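The Patience of Teaching a Robot to Pack Lunch

By the time I got the hang of the left hand, my coffee was stone cold and I had chased a plastic container across a table for the better part of a morning. I'd been told it would be easy. Colm Buckley told me that, and Colm has been doing this for three years, so I should have known better than to believe him!

Colm runs the teaching floor at Zotgate, a small outfit that fills the back half of an old carpet showroom in Comden. You come in past the bike racks, sign a clipboard, and then you're in a long room divided up with curtains, a table in every bay and a person at every table moving a robot's arms around. Some of them do it by hand, taking hold of the wrist and walking it through the job like you'd guide a kid's hand around the letter S. Others sit a few metres away with a pair of controllers and do it all from there. The second way is how most of the work gets done now, and it was the way I was keen to try (I grew up on video games and had a rather high opinion of my thumbs).

The project I'd come to see is called Ferkumum. I asked three different people what the name meant and got three different answers, one of them quite rude. What it does is simple enough to explain. Somebody performs an everyday kitchen job through the robot, again and again, and every movement of every joint is saved. Later on, a computer chews through all those recordings and tries to work out how to do the job by itself. When I visited they were up to 3694 recordings, almost all of them to do with food: opening it, moving it, putting it in something, taking it back out.

"We throw out more than you'd think," Colm told me. "If you fumble it and save it, fine, that's useful. If you fumble it and swear and drop the controller, we do it over."

We did it over a lot.

My first go was with somebody sitting beside me, which I was grateful for. Ojārs Rimkutė came to Zotgate from a bakery, and he has the calmest voice I have ever heard in a workplace. He put the controllers in my hands, moved my elbows in towards my ribs and told me to breathe out before I closed the fingers. I laughed. Then I tried it without breathing out and sent the container skating sideways, and after that I did what he said.
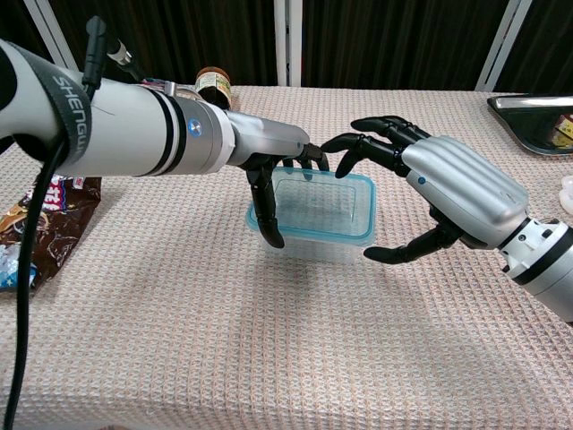 My own downfall was distance. When you reach for a lunchbox at home you don't think about where your fingertips are, you just know, and all of that knowing disappears the moment the fingers belong to something else. I'd look at the robot's hand and think I had another few centimetres to go, and then there'd be a click as a fingertip met plastic. It doesn't help that the container is see-through, with only that light blue tint around the rim to aim for, and that two black hands coming in from opposite sides nearly bump into each other over the back of it. Ojārs taught me to watch the rim and forget the rest. He also taught me to bring one hand in at a time, which I kept forgetting, being a person who has always used both hands at once and never had to ask permission.

The hands are the bit I'd been most nervous about, and they ended up being my favourite. You squeeze and they squeeze. There's a tiny lag, just enough to make you feel you've had one glass of wine, and you learn to lean into it. By my tenth try I'd stopped overshooting. By my fifteenth I managed to pick the thing up, hold it level and put it down again a hand's width to the left, and I yelled loud enough that a woman in the next bay poked her head around the curtain to see who'd been hurt.

I did 25 runs in the end. Colm looked through them over lunch and kept nine, and he was kind about the other sixteen. A good operator will get through 660 in a month, he reckons, and the trick is to stay a little bit sloppy. That surprised me, so I made him say it again. If every run looks the same, he said, the robot only learns the one way of doing it, and then somebody nudges the container and it's lost. So people are asked to vary things. Come in from a different angle. Move the container over. Leave some other stuff on the table. Make a small mistake and fix it, and let the fixing be recorded too.

I asked to try the hands-on way as well, before I left. They only do it now for slow, fiddly jobs, on an older arm everyone calls Bakhtiari. You hold it just above the wrist, and it goes light and floppy and lets you lead. I loved it straight away! It's much more like teaching and much less like driving, and I could feel when I was about to knock something. The drawback is that your own arms are always in the way, and you can only really manage one side at a time. Ojārs still prefers it. He says he can feel dough in his hands when he does it, and he showed me the motion he meant, a sort of fold and quarter turn, with Bakhtiari's wrist rolling along under his palm.

I've been noticing my hands ever since. On the night I got home in February I packed my daughter's lunch for the next day and caught myself doing it at half speed, elbows in, one hand and then the other, breathing out before I pressed the lid down. She asked what I was doing. I told her I was practising, and she asked if she could have the crackers with the seeds.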